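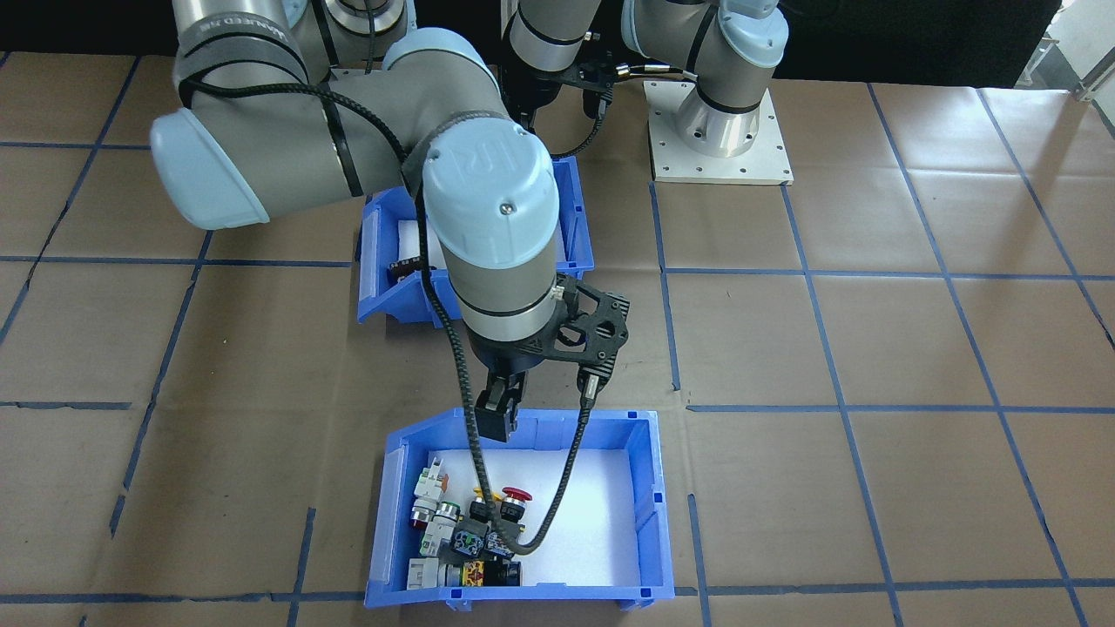
Parts Bench and Bins: October Meeting

Opened at 6 in the Trundent back room. Good turnout, lots of energy, and the coffee held out.

1. Last month's notes
Accepted with one fix: the spare drawers went to Drirkar, so please stop looking for them upstairs.

2. Blue bins
Big thumbs up for these! The white foam lining has made everyone happier about putting control parts in them, and the scooped lip on the front bin is a real pleasure to reach into. We agreed to keep two bins in a line on the table, with the main pile of parts in the front one. A few people asked for dividers. We'll try cardboard first and see how it feels.

3. Table covering
Brown paper and blue tape stay. The grid got a lot of love (it makes it so easy to say where something goes), and we'd like the same layout on the second table at Do. Some 1000 feet of tape left in the cupboard, so go for it.

4. Stock sort
Fantastic progress. The list stands at 1532 parts, with 602 checked and labeled. Clunidex has offered us more shelf space and we said yes right away. Small black pieces keep getting mixed in with the larger ones, so loose items should be bagged before they go back on the shelf.

5. Other business
Label printer needs a new roll. Somebody please bring back the good scissors.

To do before November: cardboard dividers, paper for the second table, label roll.

Closed at 7:15.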